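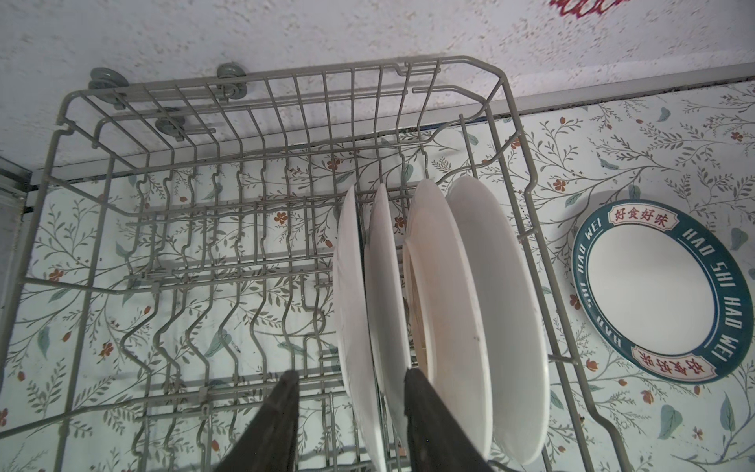 White plates standing on edge in the wavy tines of a grey wire rack.

Plates and the dish rack: frequently asked questions

Reading time: 2 minutes

These questions come to me from readers of the Ilturholm kitchen pages. I answer for the lower rack of a dishwasher, the type with small wheels on the rail, but most of it is good also for a rack on the bench.

Which way should the plates face?
In most machines, towards the middle, where the water comes from. If your rack has tines on two sides, the plates of the left side look right and the plates of the right side look left.

Can I put a plate in every slot?
With flat plates, usually yes. With deeper plates I leave one slot free between them. When two plates touch, the water cannot enter and you will find the food still there, only drier.

My tines are wavy and not straight. Is it a fault?
No. The wavy shape holds the plate at two heights, so it leans a little but does not fall over. Large plates may lean more than small ones, it is normal.

Do I have to rinse before?
Scrape, but do not rinse. I washed plates for two years at Dunleavy, a guesthouse with 53 beds, and we only scraped. Egg and porridge are the exception - these I wipe with a wet cloth straight after the meal.

Why do brownish marks stay in the centre of white plates?
Often it is tea or sauce that has dried there for many hours. Make a paste of baking soda and water, leave it for 20 minutes, then rub softly. Grey lines are a different thing. They come from cutlery and need a cream cleaner.

Can plates with a coloured rim go in?
Look at the back of the plate first. If it says dishwasher safe, put it in. If it says nothing, or if it was your grandmother's, I would wash it by hand. The colour of a rim can become dull after many washes, and it does not come back.

The rack does not roll well any more. What can I do?
Lift it out and turn the wheels with your finger. Hair and labels from jars like to wrap around the axle. Pull them out with tweezers. If a wheel is cracked, order the same model - the number is normally on the door edge.

Comments

Juniper Lyons: The baking soda worked on my soup plates, but I needed to do it twice. Thanks!

Roscoe Thibodeaux: My rack is so tight that dinner plates hit the spray arm. Any favourite trick?

Siiri Kazlauskienė: Roscoe, see if the upper rack can go one step higher. In many machines there is a small lever on each side.

Toàn Phan: I still rinse everything. Old habit, sorry.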